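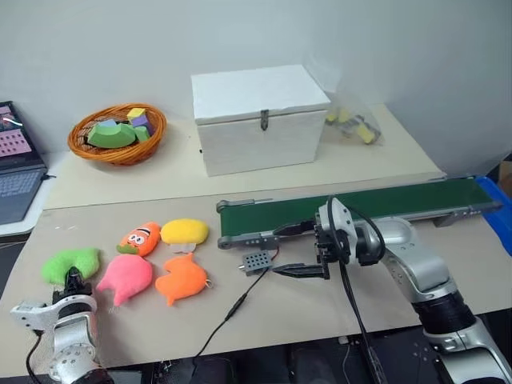

Foam blocks are my favorite kind of block, and I say that as a grown-up with a whole shelf of wooden ones. You can drop one on your bare toe and keep right on talking. You can build a tower as tall as your chin, knock it flat, and the person taking a nap in the next room will never find out. But what is foam, really? Why does a big piece of it weigh so little? Take a green arch like the one lying at the front of the orange basket. If somebody cut that same shape out of stone, you'd want two hands and a good breakfast before you picked it up. In foam, you could probably balance it on your head (I've tried this with arches, and the curved side goes up).

So let's find out what's going on inside.

It's mostly bubbles

Think about a slice of bread. Look at it up close and you'll see little holes all over. Those holes were bubbles once, back when the bread was dough, and when the dough baked, it got firm around them and the holes stayed.

Foam is a lot like that, only you can't eat it – please don't. The stretchy part is a kind of plastic or rubber, and the bubbles are full of gas, mostly plain old air by the time a block gets to you. The bubbles in a foam block can be so tiny that you need a magnifying glass to see them well. If you have an old block with a torn corner, that's the best place to look, because the outside skin is often pressed smooth and hides everything.

Air weighs very little. When a block is stuffed with air bubbles, there isn't much plastic in it at all, and that's why it feels so light in your hand!

How do the bubbles get in?

There are a few ways. One of them is a bit like baking. Workers start with plastic and mix in a special powder. When the mix gets hot, the powder lets out gas, and the gas makes bubbles everywhere at once. The whole thing puffs up, sometimes so fast it looks like it's trying to escape. Then it cools down and the bubbles are stuck.

The color goes in at the mixing part. You can check this yourself. Scratch a painted wooden block and you'll see wood under the paint. Tear a foam one (by accident, of course) and it's usually the same color all the way through. A purple block is purple in the middle too.

After that the foam gets cut into shapes. A cube is pretty easy, because every side is flat. An arch is trickier. You need a curved cut on top and often another one underneath, and both have to be smooth or the arch will wobble when you put something on it.

My friend Ingeborg Danzer cuts foam for puppets, and she let me have a go once. I wanted to make a rainbow bridge for my cat, Patitz. What I made looked more like a chewed sandwich. Patitz slept on it anyway.

Why does it squish and come back?

Press your thumb into a foam block. You're squeezing all those little bubbles, and their walls are bending. When you let go, the walls spring back and push out again, and your thumbprint goes away.

But some kinds of foam hold on to their air, and some let it out. A kitchen sponge has bubbles that are open to each other, like rooms with all the doors left open. Air goes out, water comes in, and that's how it soaks up your spilled juice. Lots of foam blocks have closed bubbles, like rooms with no doors at all. Water can't get in, so those blocks float in the bathtub and dry off quickly.

Want to test one? Ask a grown-up first, then do this:

Fill a bowl with water.
Put in a foam block and a kitchen sponge.
Hold them both under the water and count to 10.
Take them out and give each one a squeeze over the bowl.

The sponge will pour. If your block has closed bubbles, it'll just drip a little from the outside. If your block pours too, it has open bubbles, and now you know something about your block that you didn't know this morning.

What if the thumbprint stays?

Then some of the bubble walls have been bent too far. This happens when a heavy thing sits on foam for a long time. I left a dictionary on a yellow cube all through September and it still isn't a proper cube. One side leans in, like it's listening to something. You can't really fix that, but a leaning cube makes an excellent roof.

That's one reason I like keeping foam pieces in a basket. They can lie on top of each other every which way, and they're so light that the ones at the bottom don't get squashed. Wooden blocks go in a separate place at my house, something with a lid, so they don't end up on top of the soft ones.

A tower problem for you

My tallest foam tower so far had 17 blocks. It fell over when I opened the window. Wooden towers don't mind a bit of wind, but a foam tower does, and now you can guess why: light things are easy to push.

How would you build one that stays up with the window open? I've been putting the biggest pieces at the bottom, and that helps some. I haven't tried tucking something heavy inside an arch yet. A can of beans might just fit.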